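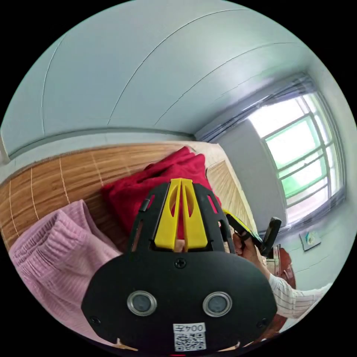
My sister reckons a bamboo mat is only good for three weeks of the year and the rest of the time it's something to trip over in the hall cupboard. She said it on the phone before I'd even finished telling her I had mine on the bed again!

Posted in December | 2 comments

Well, I love the thing. It's the colour of toast, it smells faintly of hay when the afternoon gets going, and lying down on it after a shower is the best part of summer by a mile. It was 26 in the bedroom at nine last night and I slept straight through with the window open and the fan on low. No doona, no top sheet – bliss.

So today was the big changeover, which I look forward to more than I probably should. Flannelette off, mattress vacuumed (20 minutes, including the bit where I had to empty the canister and start again), every blanket in the place dragged out and sorted. The pink ribbed knit is staying within reach because there's always one cool change that catches me out at four in the morning, and it's so soft I'd miss it anyway. The deep red went into a heap in the middle of the bed while I made up my mind, and then I had a cup of tea, and then it was still in a heap. I do like the red against the mat though. Might leave it a day or so.

The mat got a wipe with a damp cloth and a drop of vinegar, going along the strips and never across. I learned that with the old one from Bilier, which went furry down one side and snagged my good pyjamas. Dried it over the verandah rail, in the shade this time.

Winter things are going in the two Pavetti tubs under the bed if I can get the lids to click. One clicked. The other will need me to sit on it tomorrow.

Also must find the thin cotton pillowcases, I think they're in with the beach towels. And ring my sister back, she wants to know where I bought the mat.

We use cookies to improve your visit. Accept | Manage settings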